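The Last Thing in the Basket

Manouchehr Jalali folds on Sunday evenings, after the radio news, on a table he bought from a closed bakery in Murkau. The table is 94 centimeters high. He measured many tables before this one, and he says with some pride that his back has not complained for years.

I visited him in December to learn how to fold a T-shirt. I am 55 years old and I thought that I knew already. I took a shirt from the pile, laid it against my chest, pinned it with my chin, and made it into something square. Jalali looked at it for a while and then put it back in the pile.

He worked for a long time at Nazari, a laundry which washed for hotels. Sheets and towels, he told me, are simple, as they have four corners and want to be flat. A T-shirt is more difficult. It has two sleeves, a neck, and a hem that is never as straight as you remember. Cotton jersey stretches when you pull it, and it keeps every wrinkle you gave it in the basket.

So his method begins before any folding. Put the shirt down on a large clear surface, bigger than you think you need. Find the two ends of the hem. Take hold of the cloth on both sides and draw it out until the middle lies quiet. If a sleeve has twisted itself into a bunch, open it now, for it will not become better inside the fold.

A heather gray shirt is a good one for practice. Every crease shows on it, and the edge of the hem is easy to follow with the eye when it goes wavy across a white table.

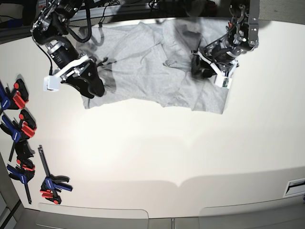 Three folds, then stop

When the shirt is flat, the rest takes a few seconds. Jalali turns it face down, brings one side to the middle with the sleeve laid back on itself, then does the same with the other side. The third fold brings the hem up to the collar. Many people go on and fold again. He does this only for a suitcase.

Gobnait Hayes, who teaches a household course at the Trimmont evening school, prefers a smaller packet that can stand upright in a drawer. She learned it from her aunt and she does not want to change. "His shirts are beautiful," she told me on the phone, "but he has a very wide shelf."

I have a narrow shelf, and I tried both ways at home. My first shirts by the Jalali method slid forward when I opened the door. The Hayes packets stayed in their places, but they had a line across the chest when I put them on. I now use his folds for the shirts I wear to work and hers for everything else.

The smoothing I do for all of them. I use the kitchen table, after I have wiped it and moved the bread to the counter.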